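Jeltico G2 two-finger gripper with wrist camera

Order number: 282
Made by Jeltico, sold and supported by Stadon

The G2 is an electric gripper for small robot arms. It comes with pointed fingers and a small camera which sits at the wrist and looks along the fingers. We sell the gripper and the camera as one set, because most of our customers had trouble to find a bracket which fits both.

Before we took the G2 into our shop, we tried it for two weeks in February next to the Wallin W40, on the same arm and with the same Lutham controller. Both grippers did the same tasks: to pick up small parts from a tray, to turn a knob, and to come close to furniture and other fixed things without touching them.

What we found

The W40 is faster and holds heavy parts better. The G2 is slimmer at the tip and can go into places where the W40 hits the side wall. With the G2 we needed 30 minutes for the first set-up, with the W40 40 minutes. The cable of the G2 is a little stiff - please leave a loop of 20 cm at the wrist, or it will pull on the plug.

Camera

The camera has a fixed focus. Near things are clear enough for teaching positions by hand, but in quick moves the picture becomes soft. For slow work we were satisfied with it. 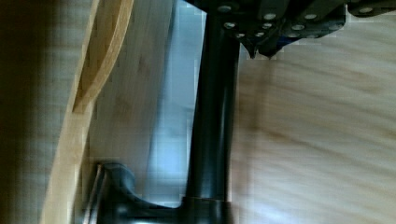

If you must read small print or find very thin wires, we advise a second camera on a stand. The Lutham controller has two camera inputs, so no extra box is needed.

In the set

Gripper with pointed fingers
Wrist camera with bracket
Cable for gripper and camera
Screws and hex key

Flat fingers are sold separately. The controller is not included.

Page last changed: Wednesday, May 30, 2018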